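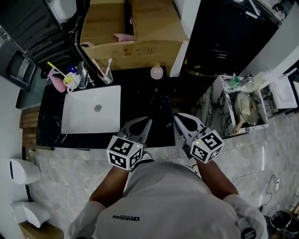

# The Case for a Clear Washstand

The Flondville Residents' Association asks its members each September to review the shared standards for bathrooms in the Surine building. Storage draws the most comment. It is the position of this column that the counter should hold what is used every day, and nothing else.

A black marble counter with a white sink makes the argument well. Toothbrushes stand in a clear glass tumbler beside the faucet, with another in a cup on the opposite side. One pink cup lies on the counter. A pale pink bottle has a stretch of stone to itself, and the right section is bare. Such a surface can be wiped in a single pass once a few items are lifted.

Some members favor closed cabinets for everything. The Dimitriou report, which surveyed 232 households, recommended exactly that. We respectfully disagree. A toothbrush shut behind a door is slow to dry, and a child is less likely to reach for it. Open cups serve both purposes — provided that each has a settled place and is left upright.

Nor is new furniture required. The Bratutis cabinet proposed last year was priced at $291 per unit. Across the building, that sum would be better spent on faucet repairs, for which 11 requests remain open.

We therefore ask that the present standard be kept, with one amendment: half of every shared counter should be left free overnight.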